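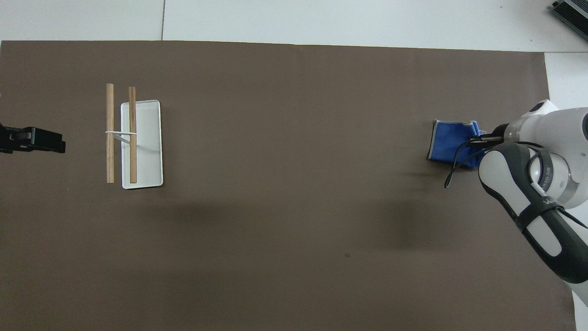 Studentisches Projekt »Zweiarmige Textilhandhabung«: Teilnehmende gesucht

Die Projektgruppe Wurklow am Lehrgebiet Robotik der Hochschule Trerach vergibt zum kommenden Semester Plätze im Projektmodul. Bearbeitet wird das Greifen, Übergeben und Falten von Tüchern mit zwei Roboterarmen und Zweifingergreifern. Das Modul richtet sich an Studierende der Mechatronik, Informatik und Automatisierungstechnik ab dem vierten Fachsemester. Bewerbungen aus verwandten Studiengängen sind nach Rücksprache möglich.

Ausgangslage

Aus den Vorsemestern liegt ein Datensatz mit 2.524 Demonstrationen vor. Davon sind nahezu 2.000 vollständig annotiert. Die übrigen Aufzeichnungen sind zu sichten, nach Greifpunkt und Faltzustand zu klassifizieren und gegebenenfalls zu verwerfen. Die Ablaufsteuerung (interne Bezeichnung Pavano) ist lauffähig, die Fehlerbehandlung bei verlorenem Griff jedoch nur für einen Arm implementiert. 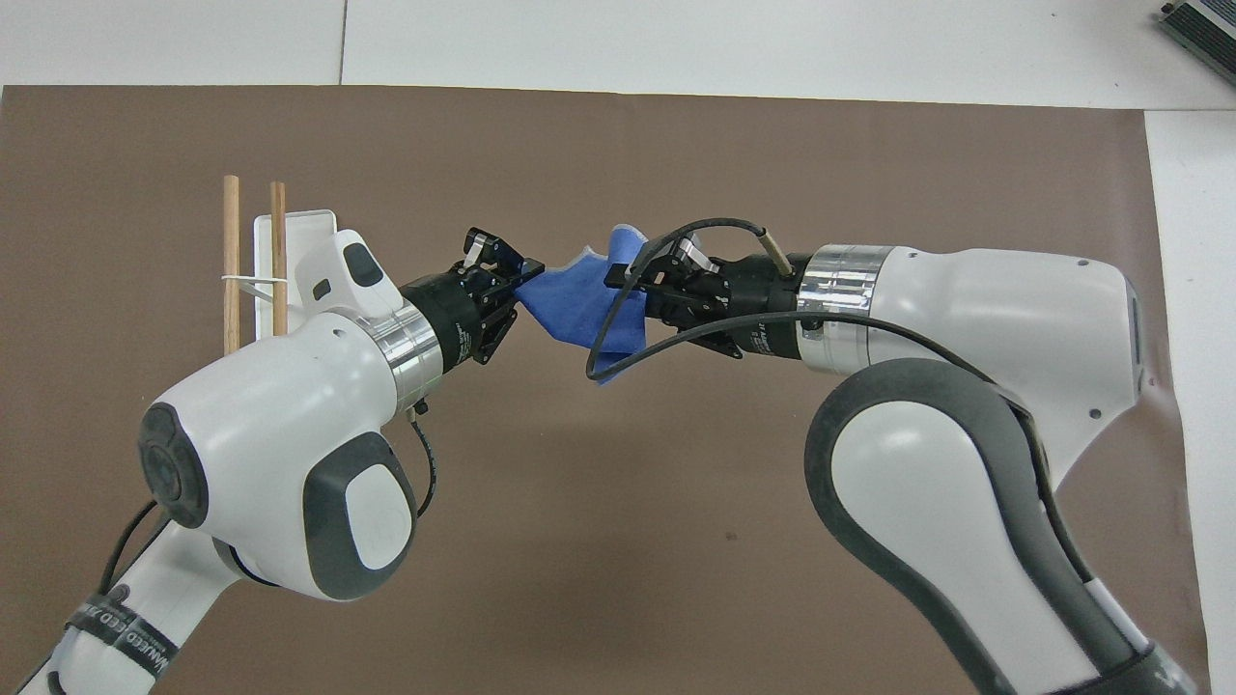
Beidarmiges Halten eines blauen Tuchs, Greifer links und rechts.

Arbeitspakete

AP 1: Bereinigung und Nachannotation des Datensatzes
AP 2: Kollisionsfreie Bahnplanung im gemeinsamen Arbeitsraum beider Arme
AP 3: Erkennung von Ecken und Kanten bei zerknittertem Ausgangszustand
AP 4: Versuchsreihe mit 100 Faltvorgängen je Tuchtyp einschließlich Auswertung

Jedes Arbeitspaket wird von zwei bis drei Personen bearbeitet. Wünsche zur Zuordnung sind in der Bewerbung anzugeben, ein Anspruch darauf besteht nicht. AP 4 beginnt erst nach Abnahme von AP 2.

Voraussetzungen

Erforderlich sind sichere Kenntnisse in Python oder C++, Grundlagen der Kinematik (homogene Transformationen, inverse Kinematik) sowie der Umgang mit Git. Erfahrung mit ROS 2 ist erwünscht. Für AP 3 werden zusätzlich Kenntnisse in der Bildverarbeitung vorausgesetzt. Die Sicherheitsunterweisung ist vor dem ersten Labortermin zu absolvieren, Nachweise aus anderen Laboren werden nicht anerkannt.

Umfang und Leistungsnachweis

Das Modul umfasst neun Leistungspunkte. Prüfungsleistung ist ein technischer Bericht mit dokumentiertem Quellcode und einer Vorführung am Versuchsstand. Die Laborzeiten werden in Blöcken zu je vier Stunden vergeben, frühester Beginn ist 8:30 Uhr. Arbeiten am eingeschalteten Roboter sind nur zu zweit zulässig.

Bewerbung

Einzureichen sind ein aktueller Notenspiegel und eine Darstellung der eigenen Vorkenntnisse von höchstens 800 Wörtern, zusammengefasst in einer PDF-Datei. Abgabe bis Ende Mai über das Modulportal, Betreff »Wurklow«. Fachliche Rückfragen beantwortet Soledad Calvo, Laborgebäude Aranda, Sprechzeit täglich 13 bis 14 Uhr.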